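# Re-seating the finger pads on the Vevunus cell

Ten minutes, one hex key, and your lid picks get so much better!
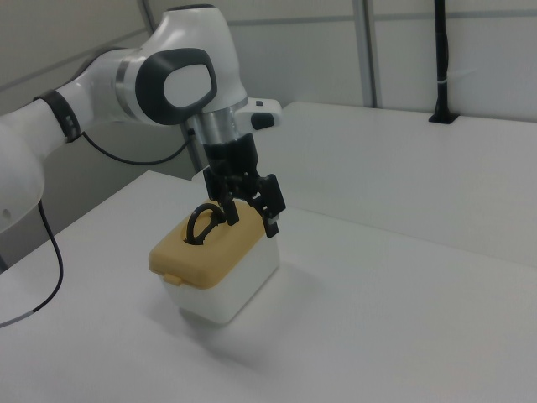 Do this whenever the grip starts to feel vague -- we do ours every January at least.

1. Jog the arm clear of the table and hit stop.
2. Peel off the old pad and wipe the fingertip with alcohol.
3. Press the new pad on and hold for 5 seconds.
4. Close the gripper slowly and check that the fingers meet square.
5. Run 8 slow picks by the lid handle before going back to full speed.

Torque notes are in Nazanin Pakzad's binder.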